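October
By Radomír Pešek

Costigan is looking for a part-time camera repair assistant at our Guvotov workshop. The job is 16 hours a week, mornings only, starting at 8:30. We service lenses, tripods and film bodies for rental houses and private customers, and last year we closed 432 repair tickets.

You would check in equipment, clean lens mounts, replace light seals and test shutter speeds before anything goes back out. Experience with small screws and a soldering iron is expected. Experience with one particular brand is not.

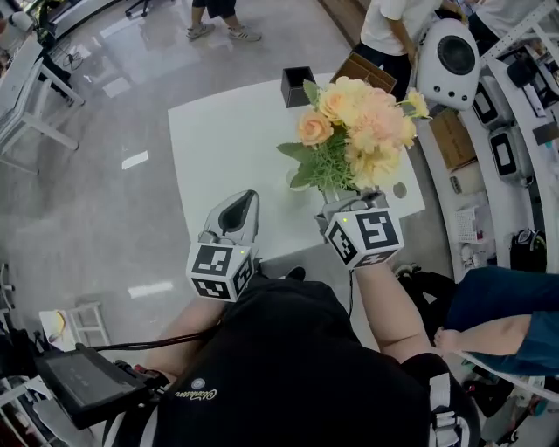 Training takes 4 weeks and is paid at the full rate. Bohumila Říha runs the bench and will be your supervisor. After that you handle your own tickets, with a second check on anything involving a leaf shutter – those come back more than we'd like.

The workshop is on the second floor and there is no elevator. Parking is behind the building, and bus 36 stops across the street.

To apply, send a resume and a short note on something you have repaired to the Guvotov front desk. Please leave a phone number.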